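# The long room at Fulach

Photos of the second-floor space at the Fulach building, now that the move from Cornamov is finished. People at the other site have asked what the new room is like, so this page goes through it from the door inward. A few entries are notes only, for corners where there isn't a picture yet.

The room is open from one end to the other. It was first let as a showroom in 2000 and had partition walls down both sides, which came out before we took the lease. You can still find the filled screw holes if you look for them.

## Entrance

The door opens inward and sticks in wet weather. Bags and coats go on the rail to the left. Please don't leave backpacks on the floor between the door and the first set of desks — that strip has to stay clear for the fire route.

The light switches are in a row behind the door. The two on the left are for the entrance end, and the rest work the main room in order.

## Floor

Wood planks, in a warm brown, all the way through. The landlord had them sanded and sealed in October. They show scuffs quickly, so anything heavy gets lifted and carried. Felt pads are in the supply drawer for table legs.

Tape is fine on the planks if it comes up the same day. The low-tack roll from Dlamini leaves nothing behind. The brown parcel tape does, and it takes almost an hour with a cloth to get a short strip clean.

## Seating

The office chairs are black and came over from Cornamov with us. We ordered 14 and kept the old ones as spares. The tall-backed mesh type is the most comfortable for a full afternoon, and it rolls easily on wood, so it tends to drift into the middle of the room. Push chairs back to a desk before you leave.

Armrests on the older ones come loose. The hex key is on a string inside the supply cabinet.

## Middle of the room

This part has no fixed furniture. It gets used for anything that needs standing room, and on a busy afternoon there are several people on their feet here, with others working closer to the door end. 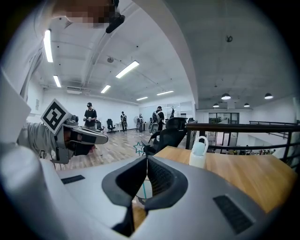 Sound carries more than it did at the old site. A phone call at one end can be heard at the other, so longer calls should go out to the landing. We have asked Cirnonton for a price on wall panels, and the samples are on the windowsill if you want to give an opinion. The darker one marks less.

## Far wall

Shelving will go here once the brackets arrive. Until then the boxes from the move are stacked two high and labeled on the short side. Boxes marked K are kitchen and can be opened by anyone. Boxes marked R are records and should stay shut.

## Still to come

- Photos of the kitchen corner and the landing
- Blinds for the street side, measured but not ordered
- A second coat rail
- New label for the door buzzer, which has the last tenant's name on it

Larger copies are in the shared folder under "Fulach room."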